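Serkar Opera
Chorus Singers, 2019 Season
Call for Auditions

Serkar Opera invites applications from experienced singers for the chorus of its summer festival in Urnberg. The company presents two fully staged productions each July with orchestra, and engages its chorus on seasonal contracts. Openings are available in all voice parts, with a particular need for low basses and high tenors.

The season

The 2019 festival consists of a new production of Verdi's Nabucco and a revival of the company's staging of Gounod's Faust. Both works will be sung in the original language with English titles. The full chorus numbers 64 singers. Nabucco calls for the entire ensemble; a smaller group will be assigned to Faust at the discretion of the chorus master.

Duties

Chorus members attend all music calls, staging rehearsals, costume fittings and performances for the works to which they are assigned. Music must be memorized before the first staging rehearsal. Small solo roles and understudy assignments are offered first to members of the chorus and carry an additional fee.

Requirements

Applicants must be at least 20 years of age on the first day of rehearsal and legally authorized to work in the United States. A degree in music is welcome but is not required. Applicants should have secure sight-reading, sung Italian and French of a professional standard, and prior stage experience in at least one full production. Both productions involve stairs and raked floors. Singers who need an adjustment in rehearsal or performance are asked to tell the company office when an offer is made.

Terms

Singers are paid a weekly rate during rehearsals and a separate fee for each performance. The rate sheet is sent with the audition confirmation. Singers living outside Urnberg may request shared housing at the Holby Residence, a short walk from the theater. Housing is limited and is assigned in the order in which signed contracts are received.

Auditions

Each applicant is heard for 10 minutes. Please prepare two arias in contrasting styles, one of them in Italian. The panel may also ask for scales and a short passage at sight. A pianist is provided. Singers may bring their own accompanist at their own expense. Recorded auditions are accepted only from applicants living outside the country.

How to apply

Send a one-page résumé, a recent headshot and a list of roles or chorus works performed, as a single file, to the Serkar Opera company office using the form on the Auditions page. State your voice part and any dates in July on which you are unavailable.

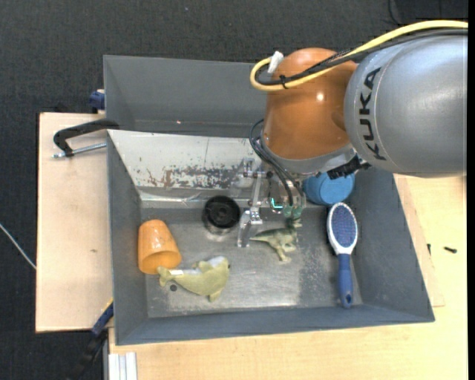
Urnberg, 2018-12-20

Applications are reviewed as they arrive, and audition times are assigned by e-mail. The hearings take place in the Sulemana Rehearsal Hall, Studio 4. Applicants should check in at the front desk before going up. Changes to an assigned time must be requested in writing.

Serkar Opera is an equal opportunity employer and encourages applications from singers of all backgrounds.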